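Grastareck Teleoperation Kit
Product code family: Rukitz TK

Overview

The Grastareck kit lets an operator teach a manipulation task to a six- or seven-axis arm by driving it remotely, or by moving the arm directly in hand-guiding mode. Both methods write to the same episode format, so demonstrations recorded either way can be mixed in one training set. The kit works with a physical arm or with the Brasero simulator, using the same leader device and the same pedal.

Recording a task

The operator holds the leader handle and the follower arm tracks its pose. A trigger on the handle sets finger opening on a continuous scale. The left pedal starts and stops an episode; the right pedal discards the current one. Joint positions, gripper opening, wrist camera and external camera streams are stored against a single clock.

For pick-and-insert work, such as loading balls into an upright tube, we recommend reducing the motion scale before the grasp and again above the rim. The scale can be changed while the arm is moving. Hand guiding is better suited to large free-space moves and to setting start poses.

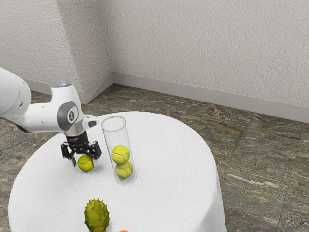
Contact forces are returned to the handle in simulation and, where the arm has joint torque sensing, on hardware. Force return can be switched off in the session profile. Episodes recorded without it are tagged and can be filtered at export.

Scene variation

In Brasero, object positions, table height, lighting and surface textures can be randomised at the start of each episode. Distractor objects may be added from the supplied library or imported as meshes. Transparent materials are rendered in colour and depth, with an optional noise model for depth dropout.

Supplied with the kit

Leader handle with desk clamp
Pedals, 2
Emergency stop with 3 m cable
Brasero licence, 2 seats
Calibration plate

Not supplied: arm, gripper, cameras, workstation.

Compatibility

Parallel grippers with position feedback are supported directly. Vacuum and multi-finger tools need a tool profile, which Swanepoel can write on request. Check the centre of mass entry after any tool change; hand guiding will drift if it is wrong.

Support

Integration questions: Kiều Mạch. Simulator and licence questions: Vinh Huỳnh. The support desk closes at noon on Friday.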